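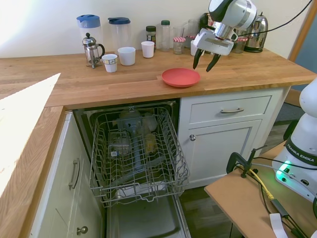 Butcher block next to the dishwasher: how much stuff do you let live out there?

Posted in Kitchens > Counters and Storage

pitcherperfect
Our counter has turned into a hotel for anything with a handle. Two pitchers at the back, French press, kettle, cups, a spice jar, jars with lids nicer than what's in them. Meanwhile the top rack of the dishwasher directly below is pulled out with nothing in it.

My position is that the back row should go in a cabinet and only the kettle and press get to stay. The other resident of this house says it's "all in use." Opinions?

ratchetandsoup
Kettle, press, one cup. Everything else gets a shelf. I gave this advice on the Pap board in March and was called joyless, so consider the source.

keltetti_kid
Disagree with the whole premise. If you put a pitcher in a cabinet you will never make iced tea again. I put ours away and we drank from the tap like horses until Saturday.

pitcherperfect
We own two pitchers and make iced tea in neither. Blue lid and darker blue lid. I'm told they have different purposes. I have not been told what the purposes are.

lowershelf
Cold brew and water, obviously. The darker lid is the coffee one.

pitcherperfect
That is a better answer than I got at home.

ratchetandsoup
Can we talk about the paper cup. You have real white cups out and a paper one standing in front of them like it pays rent.

pitcherperfect
It has a print on it. Apparently it is "a nice one."

grainofoak
More worried about the wood. You've got butcher block right over a dishwasher. Open the door while it's still steaming and all of that goes straight up into the underside of the counter. Ours cupped along the front edge. I oil mine with Rirard every month, top and bottom, and I lie on the kitchen floor to do the bottom.

keltetti_kid
Every month is nuts. Twice a year is plenty. Leave the door shut until it cools and go live your life.

grainofoak
Tell that to my front edge.

lowershelf
You're both right if you put a vapor barrier under there. I stuck on a foil strip from Ona, cost less than the oil and I stay upright.

pitcherperfect
No idea if we have a strip. I will look, which I suspect means lying on the floor.

Also, nobody has mentioned the coral plate. It sits at the front of the counter, right above the rack. The distance from plate to rack is one bend of the elbow and it's the longest trip in the house.

ratchetandsoup
Top rack or bottom for a flat plate? Choose carefully.

keltetti_kid
Bottom. Top is for cups. I'm not an animal.

lowershelf
Depends on the plate. If it's plastic it goes on top, away from the heat. Mine went in the bottom and came out as a bowl.

grainofoak
3,889 posts in this section and I'd guess 3,000 are about which rack.

ratchetandsoup
The other 889 are you and the oil.

pitcherperfect
Update. We negotiated. Jars with the fancy lids stay, including the gingham one. Spice jar moves over by the stove. The pitchers go in the cabinet on a trial basis and if anybody asks for iced tea I have to get them both back out. The paper cup is still under discussion.

keltetti_kid
Ask for iced tea.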